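Guest Cottage Walk-Through, with Comments
February, before the season opens
Filled in by Damián Huerta

Dear all, I have gone through the Jutetti cottage top to bottom again, and as usual I have written more than the boxes allow. The boxes were never very big. Please read the comments as well as the marks, as a few of the OKs are only just OKs.

ENTRANCE AND HALL

1. Front steps sound, no loose boards: OK
The second step used to give a little. I stood on it for a good while, bounced a bit, and it held.

2. Handrail firm: FIX
Wobbles at the bottom bracket. One longer screw should do it. I had the screw but I'd left the driver up at the main house.

3. Porch light and hall light working: OK

4. Hall rug lies flat: FIX
The corner by the coat hooks curls up again. We have tried tape twice now and I would really rather buy a proper rug pad, the kind you cut to size. My mother went down on a rug just like this one and was six weeks on crutches, so forgive me if I go on about it.

BEDROOM

5. Smoke alarm tested: OK
Good and loud. It is the Vilex one we put up last year.

6. Window opens fully from the inside: OK
Stiff for the first inch, then fine. A bit of candle wax along the track would help.

7. Bed frame steady, bedding clear of heater: OK
The heater is 38 inches from the foot of the bed, and our own rule is no closer than 36. Please don't let anyone push the bed over to get a better look at the garden, lovely as it is.

8. Bottles and mugs checked for chips, cracks and bad lids: SEE COMMENT
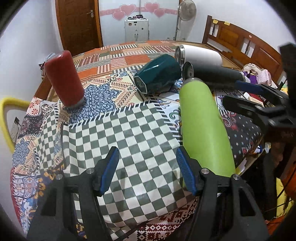

Bedroom, item 8. Green bottle, red bottle and teal mug on the patchwork quilt.

I'd like us to settle on a shelf for the drinkware. Anything with a chip on the rim goes straight in the bin, and anything with a tired seal gets a new one or goes too. Hubáček Hardware carries the rings in small bags, and they are cheap enough that we shouldn't be fussing over old ones.

9. Lamp cords in good shape: FIX
Left-hand bedside lamp has a nick in the cord near the plug. I have unplugged it and put a note on it. Please leave the note there until the cord is replaced, even if it looks untidy.

KITCHEN

10. Fire extinguisher charged and easy to reach: OK
Needle in the green. It was behind the broom, so I moved the broom.

11. Stove burners light, no smell of gas: OK
Back right takes two tries.

12. Hot water at the tap: FIX
I got 131 on the thermometer and we want no more than 120, particularly with little ones visiting. I have turned the heater down a notch and will measure again after breakfast.

13. Fridge cold enough: OK
Reads 38, and that's where I like it.

14. First aid box complete: FIX

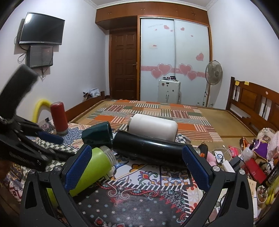 Short on the large bandages, and the burn gel has passed its date. The Devudel refill pack covers both, and there should be one left in the office cupboard, second shelf, unless somebody got there ahead of me. The tweezers are back, I'm happy to say. They were in the cutlery drawer.

BATHROOM

15. Non-slip mat in tub: OK
Washed it while I was there.

16. Outlet by the sink trips when tested: OK

17. Grab bar tight: OK
I leaned my whole weight on it, and there is more of that than there used to be.

OUTSIDE

18. Path lights: FIX
Two are out on the side by the woodpile. I think it's only the bulbs. Bring a ladder and a second person, please, as the ground slopes there.

19. Woodpile stacked and stable: OK

I'll be back at 4 p.m. with the driver, the long screw and, if Hubáček's is open, the rug pad.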